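About Us

Hi, I'm Zinhle Molefe, and Renoneo is my family's cooking school. I run it with my husband Pravesh out of the ground floor of the house on Rampersad Street, which we bought when our twins were still in diapers and which we have been slowly taking over with pots ever since.

How we got started

I never trained as a chef. I was a high school chemistry teacher for eleven years, and I cooked the way my mother and grandmother cooked, by smell and by nagging. Then one November a colleague asked me to show her how to make a proper bean curry, and she brought her sister, and the sister brought two people from her church. We squeezed everyone in around our stove and dinner was finally on the table at ten at night. I had the best time! By spring I had a waiting list written on the back of a gas bill.

Pravesh was still working as a bookkeeper at Nistico then, and he'd come home to find strangers chopping onions in his kitchen. He put up with it for a year. Then he started baking the rotis, and then he started telling people they were rolling them too thick, and at that point I told him he might as well teach. He left Nistico the following summer. He does all the bread classes now, plus the accounts (which he says are the same skill).

What we teach

Home cooking, for people who have to eat tonight. We do lentils, rice, flatbreads, vegetable curries, chicken on the bone, pickles, and a whole month of soups when the weather turns. I'm not going to teach you to make a foam. I will teach you how to tell when your onions are ready, how to rescue a pot you've salted twice, and what to do with half a cabbage.

Our beginner course runs for six weeks, one evening a week, starting at 6:30. There's also a Saucepan Club for teenagers, which is loud, and a morning group for people who are cooking for one after years of cooking for five. That last one is my favorite, if I'm allowed a favorite. People bring recipes on scraps of paper in handwriting only they can read, and we work out together what "a cup" meant in their mother's house.

Since we opened, 673 people have finished a course with us, and 101 of those have come back for a second one. Pravesh keeps the list. I keep the thank-you cards, in a drawer that no longer shuts.

The house

We're in a house and it feels like a house. You come in at the side gate, leave your shoes by the door if you like, and somebody will hand you a drink. We sit down together and eat at the end of every class, and I'm strict about that – I don't want anyone taking supper home in a box and eating it over the sink.
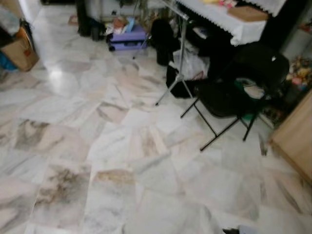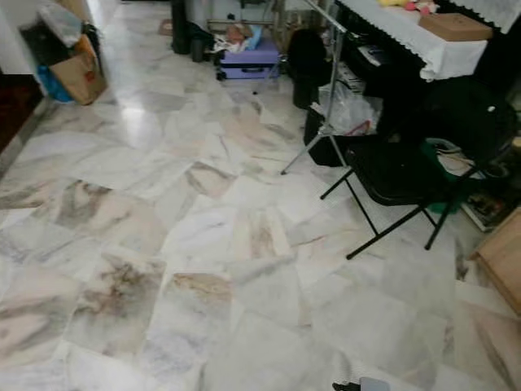
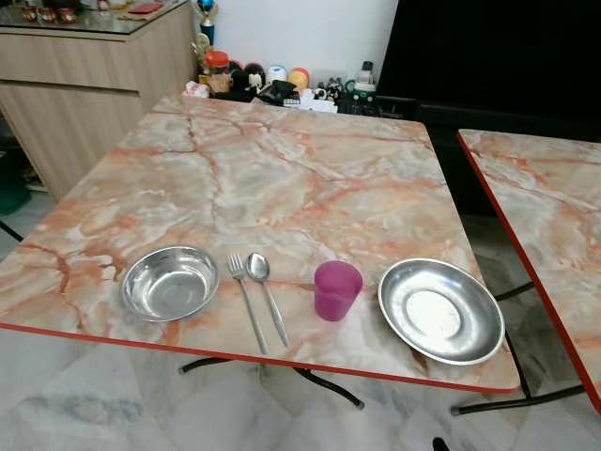 Marble tiles on the floor, and a marble pattern on the folding table too.

How a class goes

We start with tea and ten minutes of talking through the menu. Then you cook, in pairs, and I wander and interfere. I don't hand out recipes until the end, and yes, people complain about this every single time. If you've got a sheet of paper in front of you, you read the paper and forget to look in the pot. You'll get your sheet when you leave, with your own notes added, and you'll need them.

Tell us about allergies when you book, please. We don't cook with peanuts at all, and we can work around most other things if we hear about it a couple of days ahead. Kids under twelve are welcome at the family mornings but not in the evenings.

The cookbook

We finally made one! It's called Sitach, after a word our twins invented for the crispy bits at the bottom of the rice pot. It has 200 pages and 84 recipes, and the first printing was 317 copies because that was what our savings would stretch to. There are still a few left in the hall closet. Ask Pravesh, he'll be thrilled.

Come and see us

If you're not sure which class is right for you, stop by in the afternoon between three and five, when one of us is nearly always in and something is usually on the stove. Or send us a note through the contact page. I answer in the evenings after the dishes, so give me a day or two.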